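The first thing Pramila Pandey shows me is a gas bill from 1983 – not hers, and not anyone's she knows. It was folded inside a cookbook she bought at a yard sale in Munby, and on the back somebody had written out a recipe for plum cake, with the sugar crossed out and corrected twice. She baked it that same night, and it's wonderful!

Pandey has been collecting handwritten recipes for 20 years and now has more than 1000 of them. She cooks from them constantly, stains and all, and in February she fed 30 people at the Gautam Street hall using nothing but strangers' handwriting. I went back for the bean soup three times.

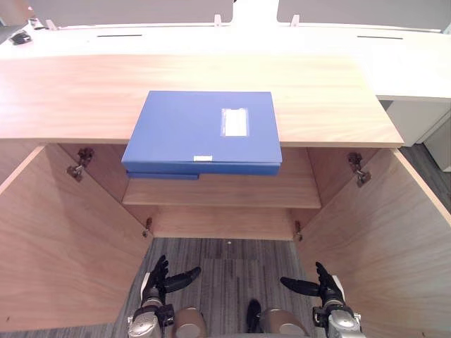
How do you cook from a recipe that doesn't give amounts? You start small, taste often, and write down what you did so the second try is easier.

Purificación Echevarría, 83, brought her mother's almond cookies to that dinner. The card says "flour until it feels right," and she laughed when I asked what right feels like. Then she pushed the bowl over and made me find out – softer than pie dough, a bit like an earlobe. I've made them every week since, and mine still spread too much.

Related
Skostetti: the noodle dish that takes all afternoon
Walking the orchards at Varninon
Five soups for a cold kitchen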